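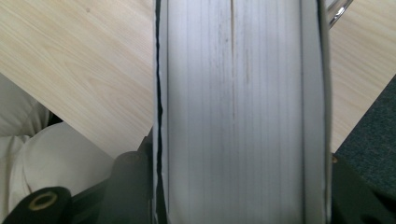 Figure 9. Wrist view, thick book held by the covers, fore-edge toward the camera.

Section 9: Recording grasp demonstrations with the hand-held tool

By Sarita Khurana
3/13/19
2 shares

This section covers recording with the Gravari hand-held tool for the book handling study. Complete the camera calibration in Section 8 before you start. The recorded clips are used to train the grasp policy, and the same fingers are later mounted on the arm. Do not change finger pads between recording and arm trials.

9.1 Before recording

1. Attach the fingers to the tool body and tighten the finger screws by hand. Finish with the short driver.
2. Open and close the grip fully several times. The fingers must move without sticking.
3. Connect the tool to the logging computer and start the Nistska recorder.
4. Check the grip width channel. It is stored as an 8-bit value. Fully closed must read 0 and fully open must read 255. If either end is off, repeat the width calibration.
5. Lock exposure and white balance. Page edges are pale and will wash out if exposure is left on automatic.

NOTE: Exposure is set correctly when the fine lines between pages can still be made out in the live view.

9.2 Recording a grasp

1. Place the book in its start position and press RECORD.
2. Hold the tool still for two seconds.
3. Approach with the fingers open wider than the book. Keep one finger on each side of the covers.
4. Close until both fingers touch. Do not push the book sideways with one finger to center it.
5. Squeeze only enough to hold the covers against the pages, then lift.
6. Hold the book in view, then set it down and press STOP.

CAUTION: Do not grip by the pages alone. Loose signatures can pull away from the spine.

CAUTION: Keep your free hand out of the space between the fingers. The grip has no force limit in manual mode.

9.3 Checking the clip

Open the clip in the viewer and step to the first image after lift. Compare it with Figure 9. Both fingers should be visible at the bottom, one against each cover. The top and bottom of a large book may run out of view. Such clips are accepted.

Background is not controlled in this study. Furniture, fabric and carpet may appear in the clip and should be left as they are. Do not crop or mask.

Reject the clip if:
- a finger is hidden for the whole lift
- the width channel drops out
- the tool was moved during the opening hold

NOTE: Rejected clips stay on disk. Mark them with the R key and record the grasp again under a new clip number. A full session takes about 2 hours, including calibration.

Continue with Section 10, Exporting to the training format.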